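Pantry Shelf Project: progress report for January
Prepared by Yu-ting Yip for Pei-shan Kuo, Bandel Fund
Share 6 | Comments 0

1. What the grant pays for

The Bandel Fund gave us 3000 for the year to run a small grocery pantry out of the Chuang building. The money covers shelving, dry goods we have to buy when donations run short, and the sorting table work described in this report. The pantry is open to anyone on the Vutau list. In January we gave out 444 bags. Our target in the application was 200 a month, so we are well over it, and the food budget is being used faster than we planned. See section 5.

2. Sorting

Donated items come in mixed. A single drop-off can have snacks, jars, sauces, cleaning supplies and household odds and ends all in one bag. Up to December we sorted straight onto the shelves and fixed mistakes later. This led to open or out-of-date items reaching the bags, and we had two complaints.

From January everything goes on the sorting table first. Items are put down in small groups, checked for date and seal, and then moved to the right shelf. Non-food goes in its own group from the start. The rule is that wipes, soap and similar items are never packed in the same bag as food, even when they are sealed.
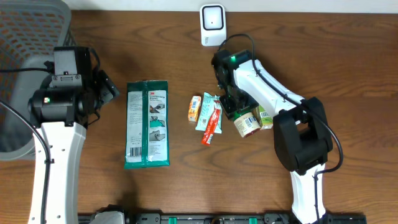 Sorting table: pack of 3M wipes set apart from the snacks and the small jar.

Snack pouches and small boxes are the slowest part. The dates are printed in different places on each one, often on the crimp or under a flap, and the print is small. We now keep a magnifier in the drawer. Small jars are quicker, but the lids have to be pressed to check that the button is down. Tubes are checked at the cap. Anything without a readable date is put in the reject crate and does not go back on the table.

Wipes are worth a mention because we receive more than we can place. We keep what we need for the shelves and the table and offer the rest to families who ask for cleaning items.

3. Labels and barcodes

The original plan was to enter each item by hand in a notebook. That took too long, and two people's handwriting could not be read by anyone else. We moved to Flimero, the stock program the Vutau office already uses, at no extra cost to the grant. Most packaged food can be entered by its barcode. Cartons are easiest because the code is on a flat side. Jars and tubes often need more than one try.

To make this quicker, cartons are stood up with the code facing the person doing the entry. It is a small change, but it means the item does not have to be picked up and turned over to find the code.

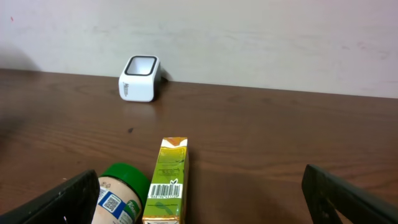

Green carton standing with its barcode showing, jar with a green lid beside it.

Items with no barcode, or with one the program does not know, are typed in with a short name and a shelf number. Yu-ting goes through these at the end of the month and merges the doubles. January had a lot of doubles, mostly sauces that were entered under both the brand and the type of food.

4. The room

The table is against the wall and will stay there. The wood is in good shape apart from a dark spot on the top. The wall behind it has gray smudges and scuffs. We would like to paint that wall in the spring and have asked the Chuang office if they will supply the paint. No answer yet.

The last of the shelving went up in the first half of the month. One unit came with the wrong brackets and was exchanged. All 6 units are now in use. The bottom shelves are kept for heavy cans and the top ones for paper goods.

5. Budget

Shelving is finished and came in under the amount set aside. Food purchases are over. We bought rice, oil and canned beans twice in January instead of once. If demand stays where it is, the food line will run out before the end of the grant year. We are asking to move what is left on the shelving line to food. Receipts are attached separately.

6. Next period

- Write a one-page sorting sheet and post it by the table.
- Clear the doubles in Flimero and agree on one way to name sauces.
- Set a limit on how many snack items go in each bag.
- Get an answer on the paint.

Please let us know by email if the budget change can be approved or if it needs a separate form.

Yu-ting Yip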